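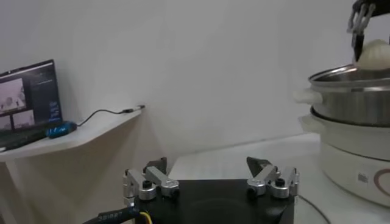 图片来源:Flarnunden 项目组,Grirnport 工作间。图中为靠墙白色搁板及后方白色台面。

Flarnunden 工作间改造与工位整理项目
中期进展报告

报送:Iltitz 基金项目管理处
执行单位:Sandberg 工作室
项目负责人:Gøran Wikström
报告期:第二阶段,截至八月

一、总体情况

根据资助协议第二阶段的工作安排,我方于本报告期内继续推进 Grirnport 工作间的改造与工位整理。本阶段的主要任务为:完成靠墙搁板与台面的布置,清理历年积存的桌椅和杂物,统一工位用品的摆放办法,并编制工作间日常使用规定。截至报告提交时,前两项任务已完成,第三项进入试行,第四项已形成初稿,尚待使用人员提出意见。

原计划中的储物间改造未能在本阶段启动。具体情况见第五部分。

二、搁板与台面

工作间原有布局以房间中央的大桌为主,电脑、工具和资料混放,使用人员需要绕行才能到达墙边插座。改造方案将大桌撤出,沿墙设置搁板和台面,腾出中间的活动区域。

现搁板为白色,靠墙安装,前角设有白色支腿承重。搁板用于放置笔记本电脑及其附属用品,台面用于日常操作。两者颜色与墙面一致,均为白色,便于发现灰尘和污渍,也便于清洁后检查。安装前,施工人员对墙面进行了修补并重新粉刷,修补范围包括原挂钩留下的孔洞以及踢脚线上方的一处旧裂缝。

安装过程中曾出现一次返工。第一次定位时,搁板高度按站立使用的要求确定,试用后多数人员反映坐姿操作电脑时手臂抬得过高。经负责人同意,搁板整体下调,原有钻孔重新填补。返工所需材料从备用金中列支,未另行申请费用。

台面的布置较为顺利。按照协议附件的要求,台面在每日工作结束后应保持清洁,个人物品不得过夜存放。该要求自布置完成之日起执行,现阶段由当日最后离开的人员负责检查。

三、工位用品的整理

改造前的清点结果显示,工作间内各类物品共 285 件,其中包括闲置键盘、损坏的插线板、无人认领的文件夹、旧显示器支架以及若干无法确定用途的线材。清点工作由两名工作人员完成,每件物品均贴有编号,并按“保留”“移交”“报废”登记。

保留物品已按使用频率重新分配位置。电脑和鼠标等常用设备放在搁板上,使用人员不需要离开座位即可取用。目前搁板上使用的鼠标为蓝色有线鼠标,线缆沿搁板向墙面方向布置。线材整理是本阶段工作量较大的一项,原因在于旧有线缆长度不一,部分接头已不适用于现有设备。我方采取的做法如下:

凡长度明显超过使用需要的线缆,一律更换或盘绕固定;
凡两端接头无法识别的线缆,集中存放一个月,期满无人领取即作报废处理;
搁板后侧的接头应保持可见,不得以书籍或纸箱遮挡;
线缆不得横跨通道。

上述办法目前处于试行阶段。从使用人员的反馈看,前两条执行情况较好。关于接头保持可见的要求,有人员提出外观不够整齐,建议加装理线槽。我方已向供应商询价,拟在下一阶段先为一处搁板加装,试用后再决定是否推广。搁板上的线缆目前仍有一部分为自然盘放,固定工作将一并安排在理线槽到货之后进行。

移交物品已送往 Sandberg 工作室的仓库,由仓库另行登记。报废物品中的电器类交由具备资质的回收单位处理,回收凭证已归档,可供贵方查阅。

四、使用规定与人员培训

工作间使用规定初稿共 14 条,内容涉及预约、清洁、用电、物品存放和钥匙管理。起草过程中参考了原有的口头约定,并将其中实际执行的部分写入正文。对于长期没有执行的约定,例如每周轮换座位,初稿不再保留。

培训于本报告期内的一个星期六上午举行,时长两小时,由项目负责人主持。培训内容包括搁板承重注意事项、台面清洁方法、线缆整理要求以及物品登记表的填写。参加人员在现场对登记表提出修改意见,主要集中在“存放位置”一栏过窄、填写不便。表格已相应调整并重新印制。

未能参加培训的人员由各自小组另行安排补训。补训完成情况将在下一期报告中说明。

五、存在的问题

(一)储物间改造延期。储物间内存有其他单位寄存的家具,我方已两次致函请其搬离,对方表示需待其新场地交付后方可办理。在家具搬离之前,储物间无法测量,亦无法确定货架尺寸。因此,部分保留物品暂存于走廊柜内,取用时需登记。

(二)照明不均。墙面粉刷后室内整体亮度有所改善,但使用人员反映傍晚时段搁板处光线仍显不足,阅读纸质材料较为吃力。现有吸顶灯的位置以原中央大桌为准,与新布局不相适应。调整灯位需要改动线路,费用不在本阶段预算之内,拟先以台灯过渡。

(三)搁板使用习惯尚未稳定。个别人员仍习惯将水杯与电脑并排放置。使用规定初稿已写明饮品不得放在搁板上,待规定正式施行后统一执行。

六、经费使用

本阶段支出集中于搁板与台面采购、墙面修补、清运以及培训材料印制,各项支出均未超出预算科目限额。返工所用填补材料和新增固定件已计入备用金。储物间改造款项尚未动用,我方申请将其结转至下一阶段,结转申请随本报告一并提交。

明细账目、发票复印件和回收凭证另附。

七、下一阶段安排

下一阶段为期 4 个月,计划开展以下工作:

完成理线槽的试装,收集使用意见;
汇总对使用规定初稿的意见,修订后张贴于工作间入口;
继续与寄存单位协商储物间家具搬离事宜,取得书面答复后立即安排测量;
对搁板支腿和墙面固定件进行一次检查,记录松动情况并作紧固;
核对物品登记表与实物,更正编号错误。

以上安排如因储物间交付时间变化需要调整,我方将提前以书面形式报告。请贵方对经费结转申请予以审核,并就理线槽试装费用的列支科目给予答复。

Sandberg 工作室
Flarnunden 项目组
负责人:Gøran Wikström

附件目录
附件一 物品清点登记表
附件二 工作间使用规定(初稿)
附件三 培训签到表及反馈汇总
附件四 本阶段支出明细及凭证
附件五 储物间改造经费结转申请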